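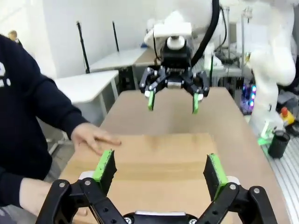
17 October 2023 - packing bench, cartons for Pladcombe

Box day again! I wanted to get the closing sorted before lunch and of course we were still at it when the light went, but I think we're in much better shape than we were in August, when the whole Pladcombe lot came back with dented corners and that very polite note.

Starting with what we used so I don't have to go digging for it later. Plain tan cartons from the Quintana stack (the flat-packed ones by the door, not the older ones Wulan has been saving for her move). Paper tape from Woltico, the wide roll. Crumpled kraft for fill. Contents were the ceramic tile samples, wrapped in pairs, and the first carton came to 2,043 grams closed and taped. I wrote that on the packing slip and on the whiteboard, and now I've written it here, so that's three places I can lose it.

### The bottom seam

This is where most of my morning went. I'd been folding the short flaps first and then the long ones, same as everybody, and running one strip of tape down the middle. Fine on the bench. Then you pick the carton up by its sides and the bottom bellies out, and the tile pairs slide toward the low spot and start knocking together. You can hear it. Horrible little clink.

Hajar suggested taping the short flaps to the sides on the inside before folding the long ones over. It's fiddly, and you have to get your whole arm down in there, but the belly mostly went away. I tried it on the next carton with the tape going only halfway up the inside wall, to save a bit, and that was worse than I expected - the ends lifted as soon as the flap flexed. So go the full height or don't bother.

I also tried a second strip alongside the first on the outside bottom seam. It helps, but it makes the carton rock a tiny bit on a flat surface where the strips overlap. You wouldn't see it. You'd feel it when you press on one corner of the top. If we do two strips they need to sit edge to edge, no overlap, and I can't manage that freehand. Wulan can, annoyingly.

### Fill

Too much again. I always overfill. The top flaps wouldn't meet on carton 4 and I leaned on them until they did, which got me a nice straight seam for as long as I was leaning on it. Took out two big handfuls of kraft and it closed by itself.

What I want is this: flaps folded in, no tape, hands off, and they should stay nearly flat with just a little spring in them. If they pop right up there's too much in there. If they sag when I rest my palm on the seam, there's too little, and that's the bad one, because the next carton goes on top and the lid caves in.

Hajar asked whether I could put a number on "a little spring." I could not. She says she'll try resting a ruler across the top and measuring the gap at the seam. I said good luck, since the cardboard has its own ideas depending on how long it's been standing by the door, but I'd love to be wrong about that.

Side thing: kraft that's been crumpled once and smoothed out works better than fresh. It's softer and it holds in the corners. So please don't throw the used stuff out! There's a bag of it under the sink. I know it looks like trash.

### Tape

The Woltico roll is good tape and a terrible roll. The core is a hair too big for our dispenser, so it wobbles and feeds crooked, and then your strip starts on the seam and ends up a finger's width off it. I shimmed it with a folded strip of card and that was better for a while, until the card worked loose.

Things I tried, in no special order:

- tearing strips ahead of time and hanging them off a shelf edge. Works, but they curl, and one stuck itself to my sleeve
- holding the carton still with one hand near the seam and pulling the tape with the other. Best result if you're right-handed and standing on the long side
- starting in the middle and smoothing out both ways. Pretty seam, slow, leaves a bubble right where you started
- Wulan's way, where she sticks a tail down the end panel first and walks the roll along. Straightest of all of them, and she doesn't even look

I'm going with Wulan's way. Note to me: press the tail down hard before you start walking or the whole strip pulls off and you get to do it again with fuzz on it.

Pressing the tape down afterward matters more than I thought. I'd been giving it one swipe with the side of my hand. On carton 7 I went over it properly, slow, with the heel of my hand, end to end, and the ends stayed down through all the handling. The ones I'd swiped had little lifted tongues by mid-afternoon.

### Handling the closed cartons

We did a lot of picking up and putting down once they were closed, mostly to find out what loosens first. Answer so far: the ends of the top strip, then the corners of the end panels, then nothing much. The bottoms did fine once the inside taping was in.

Corners still worry me. The August cartons were all crushed at the same spot, the lower corner on the label side, and I don't think that was us. I think that was the stacking at Urnside, where they put them on the narrow pallets and the bottom row hangs over. Can't prove it. Hajar is going to ask them for a picture of a loaded pallet, and I've promised not to say anything snippy until we get it.

I did drop one. Not on purpose, so I don't know how high, call it a bit above my knee. It landed flat on its bottom and I opened it up and every pair was fine, wrap still tight. Put it back together with fresh tape and kept it as a practice carton. It's marked P on the end panel. Do NOT ship P.

### The bench itself

Small gripe. The wood top is nice to work on, and tape peels off it clean, but there's grit along the back edge from the drilling last week and it gets into the adhesive. I wiped it down before we started and again after lunch and still found some on a strip. Could whoever drills next please put a sheet down? I'm fairly sure it was me, so this is a request to myself as much as anyone.

And the long side is the right side to work from. With the seam running left to right in front of you, you can keep a palm on the lid and see the whole strip go down. I kept turning the carton around to label it and then taping it from the short end without thinking, and every one of those came out crooked.

### Still to do

- Hajar: ruler gap thing, before anybody changes the fill again
- Me: a proper shim for the dispenser, or ask Woltico if they sell the same tape on a smaller core
- Wulan: show me the edge-to-edge double strip one more time, slowly
- Somebody: find the good marker. The one in the drawer writes gray
- Labels go on the end panel from now on, clear of the tape tail. Two of them got taped over today and I had to peel the whole thing back

Haven't decided about corner pieces. Wulan says folded card in all the lower corners and be done with it. I think that's a lot of folding for a problem that may belong to the pallets, and it'll change the weight, so every slip would need redoing. We left it there. If the Urnside picture shows the bottom row hanging over, I'd like to try the wider pallets first and leave the cartons as they are.

Also we're down to 3 rolls of tape, counting the wobbly one on the dispenser. I've put it on the order sheet.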